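Home | Docs | Releases | Issues | Contact

Filed under: Audio & Video Tools > Media Libraries

# Trunditz

Posted January 2026 by Brenda Domínguez

Trunditz is a command-line tool that scans a folder of old music and video files, reads whatever tags they carry, and builds a searchable catalog by year, artist and source. It was written for home collections copied from tape, vinyl and disc, where half the files are called "Track 01" and the rest have no date at all.

It does not download anything and it does not play anything. Playback is left to whatever player you already use.

## Requirements

- A 64-bit Linux or macOS system
- 2 GB of memory, more if you turn on audio matching
- Read access to the media folder, write access to the catalog folder

Windows builds stopped last July. The code still compiles there, but it is not tested.

## Basic use

Make an empty folder for the catalog, then run:

 trunditz init ./catalog
 trunditz scan /media/music --into ./catalog
 trunditz list --decade 1960s

The first scan reads every file in full and can run overnight on a large collection. Later scans check size and modified time only. Use `--full` to force a complete read, for instance after moving the collection to a new disk. 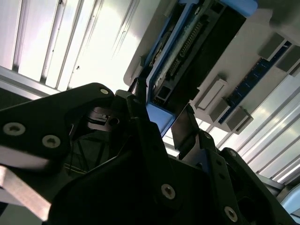 Scans can be stopped at any point with Ctrl-C. Progress is saved every 200 files, so at most that many are read again on the next run. If the media folder goes offline during a scan, Trunditz marks the unread files as pending and leaves their old entries alone.

## Year guessing

Many files have a tag for the year of the reissue and none for the original recording. Trunditz keeps these as separate fields:

- `year_tag` — the value found in the file, unchanged
- `year_guess` — the value worked out from the folder name, album title and nearby files
- `year_user` — anything you typed in yourself

Listings use `year_user` if it is set, then `year_guess`, then `year_tag`. A guess is only stored when 3 or more files in the same folder agree. Compilations defeat this rule quite often. Set `compilation = true` in the folder's `trunditz.conf` and guessing is skipped there.

## Plugins

**Zamero** reads chapter marks from video files and lists each chapter as its own entry. Useful for concert recordings and variety shows.

**Ulloa** compares audio and reports likely duplicates. It treats a live take and a studio take as different songs, but a mono and a stereo transfer of the same take will usually be grouped. It never deletes files.

Plugins go in `~/.trunditz/plugins` and are loaded in name order.

## Test set

The repository ships with a small test set named Wolulon: 158 short clips with tags that are missing, wrong or in the wrong text encoding. All clips were recorded for this project and may be reused under the same license as the code. Run `make check` to scan the set and compare the result with the stored catalog.

## Known problems

- Tags longer than the display width are cut in `list` output. The catalog keeps the full text.
- Two files with the same name in different letter case are merged on macOS.
- Ulloa is slow on files longer than an hour — split them first or exclude them with `--skip-long`.

## Reporting bugs

Include the output of `trunditz version` and the last lines of `scan.log`. Please do not attach media files to an issue. Tag dumps made with `trunditz dump FILE` are enough in nearly every case.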